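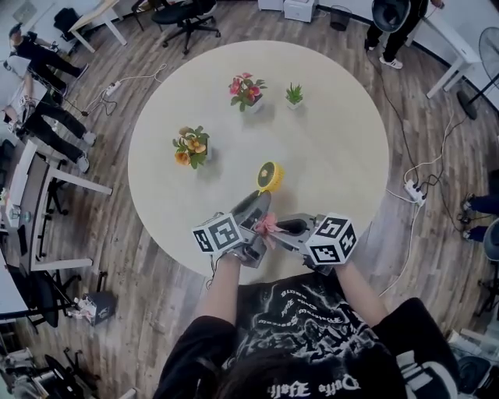
Home Products Table Sets Guides Care Spare Parts Contact

Podcombe Table Garden - Set-Up and Care Guide

Section 2: Arranging the plants on your table

By now you should have the boxes open and the packing paper out of the way, and we hope the pots have all come through the mail in good shape. This section takes you from a bare tabletop to a finished arrangement. It is written for a round table, which is what most of our customers have at home or in a shared office, but you will find a few words about square tables further on. Please take your time with it. The first try hardly ever looks right, and moving a small pot a hand's width to one side is the easiest thing in the world to do.

Before you start

Wipe the tabletop with a barely damp cloth and let it dry completely. A pale table, cream or white, will show every crumb and every ring from a coffee cup, so it really is worth doing this properly. While you are at it, have a look at the floor on all sides of the table. If you have power strips or cables nearby, as nearly every office does, move them to where you won't catch a foot while you walk around and look at your work from different chairs.

Note: The plants in this set are artificial. Please don't water them, even a little, and please let the rest of the office know as well. We hear from kind people every year who have been watering ours since October.

Placing the pots

1. Set all of the potted plants on the table in a loose group, with no particular order in mind. Turn each one slowly and find its best side. The flowering ones usually have a fuller face and a thinner back.

2. Choose the plant with the strongest color. In the Stument set this is the orange one, and in the Goicoechea set it is the pink. Put it a little off center, toward the side people see first when they come through the door.

3. Place the second flowering plant across from it, farther away than feels natural. A round table has no corners to hold the eye, so pots that stand too close together tend to look as if they are waiting to be put somewhere else.

4. Add the small green succulent near one of the flowering plants, but not touching it. The spiky leaves look best with some empty table around them, and a plain green plant gives the eye a rest between two bright ones.

5. Walk once around the table. If one pot hides another from most of the chairs, slide the front one sideways. Lift the pots when you move them farther than an inch or two - dragging can leave gray marks on a light surface.

6. Sit down. This is the step most people skip, and we do wish they wouldn't, as an arrangement that looks lovely from above can be quite in the way once you are trying to talk to the person opposite.

Caution: Keep the pots well back from the rim if people lean on the table or spread papers there. Allow 200 mm of clear space all the way around, and more where someone eats lunch.

Adding the loose pieces

Loose flowers and bow-shaped blooms are the last things to go on, and they are the most easily crushed.

7. Take each piece out of its sleeve and hold it gently from both sides, near the middle. Pinching a single petal will leave a crease that takes patience to get out.

8. If the petals have flattened in the box, open them one at a time, starting from the outside. Fabric petals may be warmed between your hands first. Don't use an iron or a hair dryer.

9. Lay the piece on the table beside a pot of a different color, or tuck it lightly among the leaves. Pink next to green is hard to get wrong. Pink right up against orange is a matter of taste, and Wanpen Phetsri, who puts together our display tables, is very fond of it.

Note: If you have a standing fan in the room, check the loose pieces once it is running. Anything that travels across the table can be held with a dot of the clear putty from the small bag (part 169).

Square and long tables

Follow the same steps, but begin with the pots in a slightly crooked line down the middle. A perfectly straight line looks stiff with pots this small.

Weekly care

Dust the leaves with a soft, dry paintbrush, working from the top down. Wipe the white pots with a damp cloth and a drop of dish soap, keeping the water away from the filling. Keep the flowers out of strong afternoon sun, which fades the pinks first.

Replacement blooms are listed in the spare parts pages under number 111. If a pot arrived chipped, write to Uthai Noiphan at the Podcombe help desk with the name of your set, and a new one will be sent out to you.

Continue to Section 3: Storing the set between seasons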